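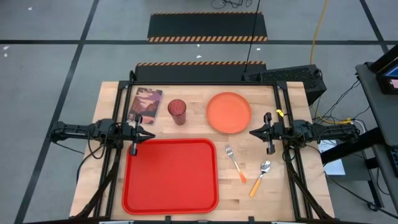 A red tray on a light wood tabletop.

The Long Life of the Lunch Tray

2023-08-24

The cafeteria at the old Bitel shoe plant in Flunness closed when the plant did, and for a while the building sold off whatever was inside it. The sewing machines went first. Then the lockers, the time clocks and the long benches. What stayed on the shelves longest was a stack of lunch trays, which were priced at less than a cup of coffee and still did not sell.

Those trays are now in kitchens all over town. People who grew up there will tell you which ones came from Bitel and which came from the high school. The plant's had a smooth underside. The school's had a pattern of bumps so that they would not slide off a wet counter, and generations of students learned that the bumps made them worse for sledding.

The tray is one of those household things that gets little attention from the people who use it. It has been carried by butlers, hospital orderlies, airline crews and seven-year-olds. It has been made of silver, tin, wicker, pressed wood, fiberglass and several kinds of plastic. In most homes there is at least one, usually standing on its edge beside the refrigerator or in the gap between the stove and the cabinet.

In grand houses a tray meant that somebody else was doing the carrying. The cafeteria turned that around. Customers picked up their own tray, slid it along a rail, and paid at the end. The first American places to work this way were in the big cities, where office workers had a short break and not much to spend. Owners liked the arrangement. It cut down on waiters, and it put the pie where people could see it.

School lunch programs came later and took the idea further by pressing the plates into the tray itself. A compartment for the main dish, one for vegetables, one for fruit, a slot for the fork. Anyone who ate from one remembers that the compartments never quite did their job. Peach syrup got into the mashed potatoes. Gravy went wherever it liked.

In Flunness, most of the trays came from Perkar, a molding shop two streets over from the plant. Perkar made crates for the farms and tote boxes for the post office, and it picked up tray orders in the slow part of the year. A former press operator there told me the color was decided by whatever pigment was on hand. Red was common. There was a mustard yellow that the hospital refused to take back after the first order, and a dark green that showed every scratch.

A good press could turn out 200 trays in a shift, and the ones that came out with a twist were ground up and fed back in. Workers were allowed to take home a twisted one if they asked. You can still find them at yard sales. Set one down on a flat table and it rocks, and
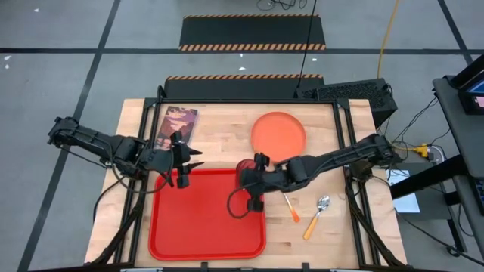 the person selling it will usually take a little off the price without being asked.

Homes started using trays in a serious way when people began eating in front of the television. Before that, a tray in a private house was for company or for someone sick in bed. Afterward it was for a regular weeknight. Folding stands were sold to go under them, in sets with their own rack, and the stands wobbled so badly that many families gave up and used their laps. The racks outlived the stands. A lot of them are holding magazines today.

My own parents were against it. We ate at the table, and the trays were for my grandmother, who lived with us and took her breakfast in her room. She had toast, half a grapefruit and a glass of hot water, in that order, and she wanted the glass on the right. When she came to the table for supper she moved everyone else's glass to the right too.

That habit is more common than I knew. When I started asking people about trays, they mostly told me about where things go. A retired school cook in Majali, a farm town half an hour north, still sets out her lunch the way the line ran in her kitchen: bread at the top left, hot food in the middle, milk last. She lives alone and eats at a small table by the back door. She said it would taste wrong any other way, and then said that was silly, and then said it would, though.

She worked in that kitchen for 40 years. When she started, the trays were washed by hand in a double sink, and older students did the drying in exchange for a free meal. The dish machine arrived one May, just before summer vacation, so it sat unused until fall. She did not care for it. It left the trays too hot to stack, and the steam took the curl out of everybody's hair.

Schools have been giving up washable trays for years now. The arithmetic is simple enough. A machine breaks, the repair costs more than the district wants to spend, and a case of throwaway foam or cardboard trays fills in for the time being. Then the time being stretches on. Some districts have gone back the other way, and the cooks I spoke with were in favor, mainly on the grounds that a real tray does not fold in half when a child picks it up with one hand.

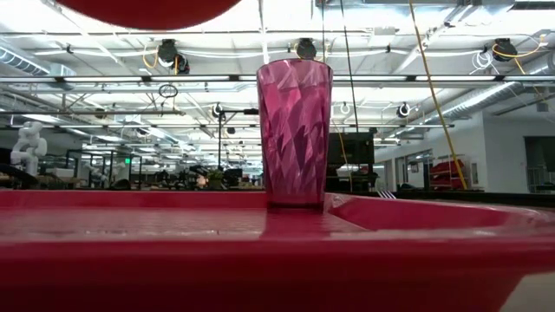

Lina Khasawneh

Restaurants have had their own argument over trays. One college dining hall after another took them away over the last couple of decades. The reasoning was that students who carried plates by hand would take less food and leave less of it behind. It also meant fewer things to wash. Students complained for a year or so, and then a new class came in that had never had them.

Hospitals never had that choice. A patient's meal has to get from a basement kitchen to an upper floor with the soup still in the bowl, and it has to be the right meal for the right bed. The woman who runs the tray line at the hospital in Flunness keeps a strip of tape on the belt to show where the napkin goes. New hires find this fussy. After a week they can load a tray without looking at it, and that is the purpose of the tape.

She starts the breakfast line at 5 in the morning. Cereal and juice go on cold, the covered plate goes on last, and a slip with the patient's name stands up in the corner. If the slip falls over, the tray goes back to the start. I watched one go around 3 times before the person at the end was satisfied with it.

Buying a tray for the house is harder than it should be. Many of those sold in home stores are meant to sit on an ottoman and hold a candle. They have handles that stick up in the wrong place and rims so low that a spoon will roll off. Restaurant supply stores are a better bet, and most will sell to anyone who walks in. The trays there come in plain sizes and a few colors, and they stack.

Check that it fits in your sink. This is the mistake nearly everybody makes. A tray that has to be washed in halves gets washed less often, and the corner that never reaches the water turns gray. Check the doorways as well if you plan on carrying it with your elbows out, as most people do when there is soup involved.

Wood looks nice and needs to be dried right away. Metal is loud. Plastic scratches, and the scratches hold coffee, but a paste of baking soda and water left on for a few minutes will lift most of it. Fiberglass is the best of the lot until the edge starts to fray, and at that point it should be retired. The fibers get into your fingers.

The cook in Majali owns four. Two are from the school, given to her when she left. One was her mother's, painted tin with roses nearly rubbed away. The last is a Perkar reject with a slight twist, and it is the one she uses every day, with a folded dishcloth under the low corner.
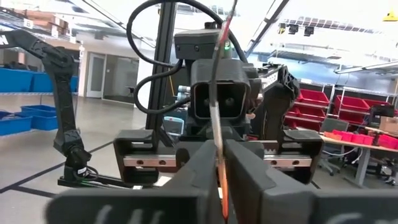
By Berkay Akgül

What to carry on it

A tray lunch is easier to get right if nothing on it needs a second trip. Put the salt on before you leave the kitchen. Bring the napkin, and bring two if there are tomatoes.

Deep bowls travel better than wide ones. Fill them lower than you think you need to and come back for more. Glasses should be short and heavy at the bottom, and a tall one is safer carried in your hand or filled after you sit down. A damp paper towel laid flat on the tray will keep a plate from sliding, which is an old hospital trick and works just as well on the way to the porch.

For a cold lunch, I like hard-boiled eggs, sliced cucumber with vinegar, a piece of cheese and some bread that has been buttered ahead of time. Leftover rice is good with a spoonful of plain yogurt and chopped mint. Cold chicken should be cut up in the kitchen, as a lap is no place for a sharp knife.

Soup can be done. Thick ones are the most forgiving: split pea, lentil, potato. Put the bowl in the middle with the bread leaning against it and walk at a normal pace with your eyes on the door. Looking down at the bowl makes you slow down and speed up, and the soup does the same a moment later.

Dessert goes on the tray at the start. Cookies, grapes or a square of sheet cake will all wait their turn. Ice cream will not, and you will have to get up for it.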